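Trultine Disassembly Cell: Frequently Asked Questions

Last updated 11/2/20

What is Trultine?
Trultine is a benchtop robotic cell for taking apart small electric motors for repair, inspection or material recovery. It is sold as a kit: one arm, a two-finger gripper with a camera at the wrist, a controller and the Birnevus planning software. The work surface is supplied by the customer.

Which motors can it handle?
Brushed and brushless motors that fit within the reach of the gripper and have fasteners accessible from one side. The current motor library holds 463 models. Motors not in the library can be taught by hand, as described in the Birnevus manual. Potted units and housings closed by welding are not supported.

Does the cell remove the screws?
Only with the optional Brinkmann driver head. Without it, an operator removes the housing screws and the cell takes over from there. Seized or stripped screws are an operator task in both cases.

Can it work on a motor with the control board still wired to the windings?
Yes. Select "Tethered" in the job setup. In this mode the software treats the housing and the end cap as one linked object and limits how far either part may be moved. The wires are not cut unless a cutting step has been added to the job. Tethered jobs run at reduced speed.

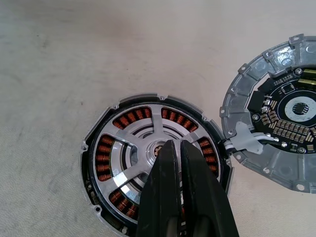

Gripper fingers at the hub of an opened motor. The end cap, with its circuit board, is still wired to the housing.

How does the gripper avoid damaging the copper windings?
Each library entry includes keep-out zones drawn around the coils. The fingers approach the hub along the motor axis and stop when the force limit is reached. The default limit is conservative and can be raised per job – we advise against doing so for motors that will be put back into service.

Do I need a fixture?
Not for inspection or for light lifting. Pulling a pressed part from a housing requires the clamp plate, part number 724, ordered separately.

How long does setup take?
Installation and calibration take around two days. Operator training is included in the kit price and is given on site by Takumi Kubo or Ida Stöcker.

What does the camera record?
One still per step, stored on the controller. Nothing is uploaded. Stills can be exported with the job log or turned off in the settings.

Who handles service and spare parts?
Ratenbridge handles both. Replacement fingers are a stock item and can be changed without recalibrating the arm. For quotes and for motors not in the library, contact Elfriede Grube in applications support and include the nameplate data.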